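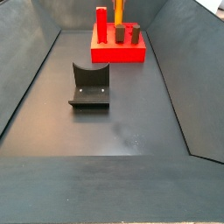
In Praise of the Plain Peg
by Naveen Pal

I have a shelf of puzzles at home that my wife calls the museum, and she isn't wrong, because most of it just sits there. There's a 3,000 piece harbor scene I finished once and will never finish again. There's a brass knot from a shop called Granis that took me most of a winter. And then there's the thing everybody goes for when they come over, adults included, and it's a block with some pegs in it. That's the whole toy! A base, a few uprights, and you take them out and put them back.

I want to make the case that the peg and block is the best thing on the shelf, and I'd go further and say it's one of the best objects people have ever bothered to make for each other's hands.

Start with what it asks of you. A jigsaw asks you to look. A knot puzzle asks you to think, or to pretend to think while you rattle it. A peg asks you to line something up, which sounds like nothing until you do it with your eyes shut. Try it (I make all my guests try it, usually after dinner on a Wednesday when they can't easily leave). You bring the peg down and feel the rim with the end of it, you tip it a hair one way and then the other, and there's a moment when it stops being on top of the base and starts going in. I've done it hundreds of times and I still get a little jolt out of that moment. It's the same jolt as a key turning, or a drawer that closes the last half inch by itself.

My cousin runs a small toy store, Dika, and she says peg toys are a hard sell next to anything with batteries. Parents pick them up and say, "But what does it do?" I'd love to stand by the register and answer that one all day long. It does whatever you do. My nephew spent most of a July using his as a parking garage for ants. The year before that it was a birthday cake, and the pegs were candles, and we all had to blow them out, over and over, with singing.
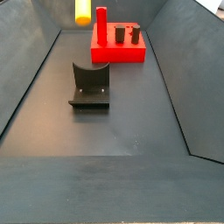
Color is where I get really stubborn. So many sets now come in oatmeal and sage and that pale gray that's meant to go with the couch, and I understand the impulse, I own a couch too. But give me a loud toy. Give me red that's so red you could find it under the bed. A bright red base on a dark floor jumps right out at you, and when one tall upright is the same red as the base, the two short black pegs beside it look like they've wandered in from another set. I love that! You want to know right away if they belong there. You want to pull one out and see what the red looks like with a different neighbor.

I feel the same way about height. Lots of sets make every peg identical, and the designers probably think of that as tidy. I think it's a missed chance. Make one tall and a couple of them stubby and all of a sudden you have a skyline, or a family, or a chess problem. A kid of three will tell you which one is the dad. A bored grown-up on a conference call will start moving the tall one to the end of the row and back to see which looks better, and will miss everything that was said about the budget.

The Lelevier set I grew up with had a yellow rod that was too long for its box, so the lid never closed. My mother held it down with a rubber band. I'm sure somebody at the factory should have caught that, and I'm very glad they let it through, because that rod was the star. It was a flagpole, a lighthouse, a giraffe. Lying down it was a rolling pin, and it rolled like crazy.
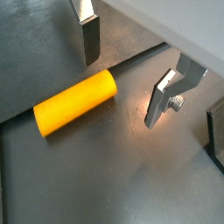 It also taught me that a round peg is a completely different animal once it's on its side. Standing, it's a building. On its side it's got a direction, it's got somewhere to go, and you have to think about how to pick it up. Do you pinch it in the middle? Grab an end and tilt? Square pegs are polite and wait where you left them. I'd put at least one round one in every set for that reason alone, and I'd make it yellow.

People will say I'm making a lot out of a little, and sure, I am. You could spend 500 dollars on a wooden marvel from Katiyar with hidden compartments and a booklet in 5 languages, and I'd come to your house and admire it. I'd read the booklet. But I know which one I'd have in my hands by the end of the evening.

So if you've got one of these in a closet, go dig it out. Leave it on the coffee table with one peg pulled and lying next to the base, and don't say a word to anyone. Then write and tell me how long it took before somebody put it back.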